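About Lovex

Lovex started in a rented bay in Brombridge with one secondhand arm and a very long list of questions, most of them about money. We had bought the thing before we had priced the stand, the guarding, the air line or the spare parts, and we spent a good long while paying for that. These days we help small shops and schools plan their first robot purchase, and we're so glad when people call us before they sign anything! 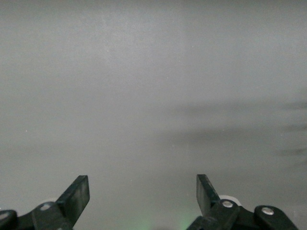 Budgets are what we love best (yes, really), and we like to build them from the gripper back. A quote will often give the arm a full page and the hand a single line, yet the hand is where your parts meet the machine. Two flat black finger plates, linkages held with plain silver screws, a white roller tucked behind each plate – every one of those is something you may want to ask a price and a delivery time for, and we'll gladly sit down and do the asking with you.

Our planning visit costs $444 and takes in up to 17 work steps, and you keep the worksheet whether or not you buy. If you're choosing between the Monti and Grumex packages, bring both quotes along and we'll go through them line by line, coffee included.

Schools planning for September should write to us early, as purchase orders do tend to wander from desk to desk. You'll find us at Unit 50, Brombridge, through the side door.

Page updated 2024-04-09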